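Brushes and Their Cup: a little gallery

I've been sorting through my painting things before the April classes start at Mullano, and I got completely sidetracked by the cup I want for my brushes. It's such a plain little thing and I love it! Click any picture for the big version.

The long-handled one

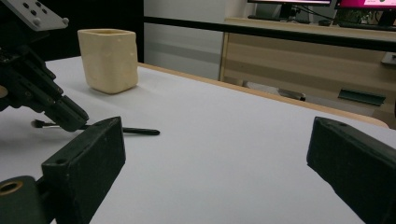

Black handle, silver ferrule, tiny dark tip. The cup is at the back.

I reach for a brush like this when I'm doing stems and whiskers (my Suklow set has 12, and I use maybe two of them). A long handle makes me loosen up, too, which I badly need.

Cup on the big white board. I like the rounded corners and that pale beige against all the white.
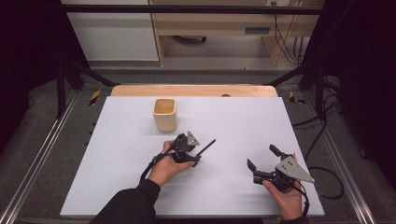
More from the paint table

The watercolor tins and the Tsao paper go up next, once I find the lids.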